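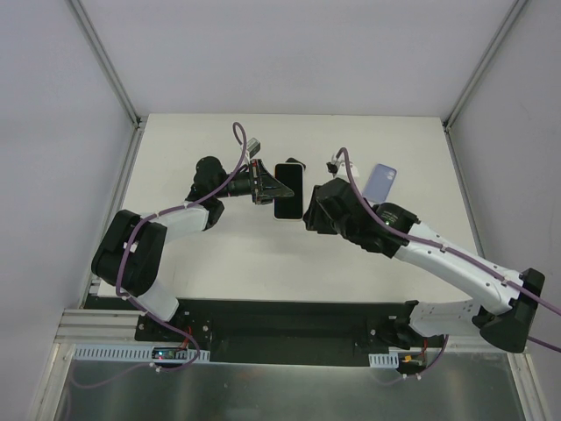 Trusex stops two-arm phone handling cells after grip force fault

Mar 28, 2026 — Trusex has asked all customers with its two-arm handling cells to stop automatic work until a software correction is installed. The fault is in the grip force limit. After a restart, the limit can return to its factory value, and the gripper may then close harder than the operator has set.

The company received 11 reports from customers, the first in February. In five of them a device casing was cracked. No person was hurt.

"We should have found this in our own tests, and we are sorry for the lost working hours," said Kibet Rotich, head of product safety at Trusex.

Slim devices clamped upright between the gripper fingers need the most care, and they must not be run until the correction is in place.

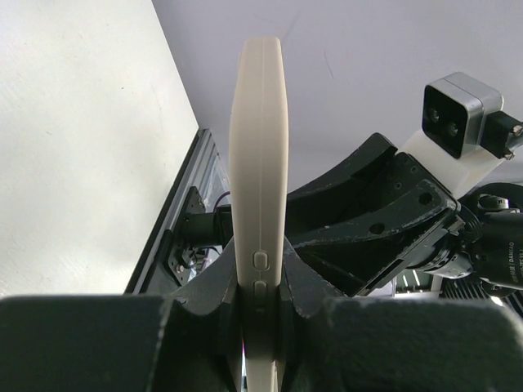
Can we continue to use the cell in manual mode?
Manual mode is safe to use, but the force limit must be entered again after each restart — also after a short power loss.

The correction, named Arkmont, is free of charge. It will be sent first to the sites which reported the fault. Customers who need help with the installation can write to Villads Riis in the Trusex service department.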